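¿Cómo quito unas manchas marrones de una pared pintada de blanco roto sin dejar cerco?

marilo_enobras
Hola a todos, a ver si me echáis una mano antes de que la líe. Tengo una pared lisa en el cuarto de la plancha, blanco roto mate, pintada por el inquilino anterior con vete a saber qué. Le han ido saliendo motas marrones y una mancha más rojiza, y he probado con una esponja de esas blancas en una esquina escondida... y se me ha quedado un brillo horrible. ¿Limpio con otra cosa o pinto directamente? En la tienda me han ofrecido una imprimación Preltow por 16 euros y no sé si es tirar el dinero. No quiero repintar todo el cuarto, que ya me gasté 134 euros en el pasillo – y eso que lo hice yo! 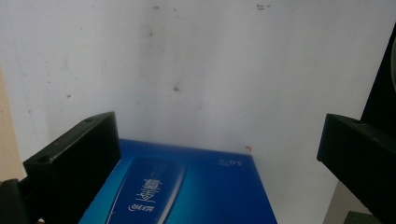 La pared, con la mancha rojiza hacia el centro.

Si hace falta alguna prueba más me decís. Gracias!!

tejadillo80
Lo del brillo es típico de la pintura mate barata: si frotas, la pules, y eso ya no se quita limpiando. Yo empezaría por saber qué es la mancha. Pasa un bastoncillo apenas húmedo y mira si se lleva color. Si se lo lleva, agua tibia con una gota de jabón neutro, toques suaves y secar enseguida con un trapo. Si no suelta nada, puede ser óxido de algún clavo tapado o una humedad vieja, y ahí la pintura normal no sirve: a mí me volvió a asomar a las dos semanas, con dos manos dadas. Tuve que poner una imprimación tapamanchas (la mía era de Sosel, supongo que la Preltow será parecida), dejarla secar toda la noche y luego pintar. Eso sí, pinta el paño entero de esquina a esquina, porque los parches en mate se notan muchísimo con la luz de lado. Y antes de nada toca la pared por la mañana – si la notas fría y blanda, busca primero de dónde viene el agua.

pintamonas_sur
Lejía y a correr. En mi casa siempre se ha hecho así.

rosquilla974
Con lejía cuidado, que en pintura de color te deja un cerco amarillo, y si es óxido no hace nada. Yo me llevé un desconchón pequeñito a Comivgate y me igualaron el tono con la máquina, me costó poquísimo el bote pequeño. Quedó bastante bien, aunque si te pones muy pegada a la pared se ve.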